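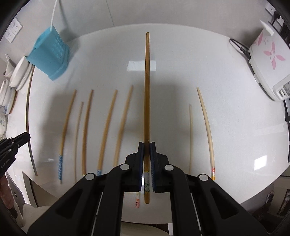
5 min read

Weronika Baran had reviewed choral records for the Vellstead paper long enough to know what she thought of a piece by the second page of the score. The new Stabat Mater had come in March, in a padded envelope from a label called Paserex, and this time the second page had told her nothing.

She played it again while she ate. The opening was low men's voices on one note, and the women came in above them a half step apart and stayed there. Then the organ. It was a good organ, recorded from too far back. The booklet said it was the one at St. Anne's on Wilczyńska Street, and that the choir was the Iton Singers, and that the composer was Zbigniew Zalewska.

She had sung next to Zbigniew for two years in the college choir. He was a baritone who came in early. She had not told her editor this.

She wrote: "The first movement is careful to a fault." She took out "to a fault" and then put it back.

At eight the phone rang. It was her editor, asking for the word count.

"You said 200," she said.

"I can give you 294. An ad fell through."

"Why 294?"

"That's the hole. Is it any good, the record?"

"Parts of it."

"Fine. Say which parts."

She went back to the table and started the fourth movement over. It was for altos alone, without the organ, and it ran 5 minutes. The tune went up by steps, stopped short of where it wanted to go, and came back down. She followed it in the score with a pencil. At the bottom of the page she lifted the pencil and kept listening.

She knew the tune. He used to hum it on the bus back from concerts, with his forehead on the window, and when people asked what it was he said it was nothing, it was something his aunt sang while she ironed. Weronika had told him once that it needed to reach the top note. She had been twenty and sure of it. He had said he would think about it.

He had left it where it was. On the record the altos stopped one step short every time, four verses of it, and in the last verse they held the note until they had to breathe, one after another, so that the chord thinned out and was gone.

She took off her glasses and cleaned them on her sleeve.

Her draft was at 180 words. She cut the line about the first movement, which was true but could wait for the end. She wrote that the fourth movement was the reason to buy the record. She wrote that the melody refused its last note and was right to. Then she looked at that for a while and wrote an email to her editor saying that she had known the composer at college and he might want to give the piece to someone else.

He answered in a few minutes. "How well?"

"We sat together on the bus," she wrote.

"Ever fall out?"

"Once. Over a tune."

"Who was right?"

The record had gone on to the last movement, the big one, with everybody in. It was too long and the tenors were tired. She would have to say so. She turned it down a little and typed her answer — "He was" — and sent it, and then she finished the review and put the part about the tenors in the second paragraph.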